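Leave the Desk Bare

My sister-in-law, Tyyne Nieminen, keeps eleven things on her desk and can find all of them. I can't work that way, and I don't think most people can, even though the stores keep selling us trays and risers to hold more.

I bought my first real desk in 2004, a secondhand one in Randthorpe with six drawers. Every drawer was full by June. The top filled up next, and I ended up paying bills at the kitchen table with a desk standing ten feet away.

The one I have now is bamboo and has no drawers. It cost 185 dollars. I allow four things on it overnight, and the monitor is one of them.
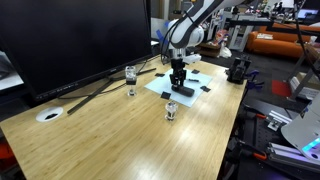
Bamboo suits this way of living. Dust shows on a glossy top, and so does the ring from a glass, so you wipe it. A dark desk hides all that for weeks. I would also pay extra for a grommet, the round hole that lets cords drop through the top. Cords left lying across a desk collect pens and paper clips, and then you stop cleaning back there.

Glasses are harder. Aleksi Lahtinen, who shared an office with me for years, banned drinks from his desk completely. I think that's too strict. People get thirsty. Clear glass is a fair compromise — you can see when it's empty, and you take it to the sink.

Clamps I like without reservation. A lamp that grips the edge takes up almost no surface, and you can move it when the light changes. Mine is on its second desk.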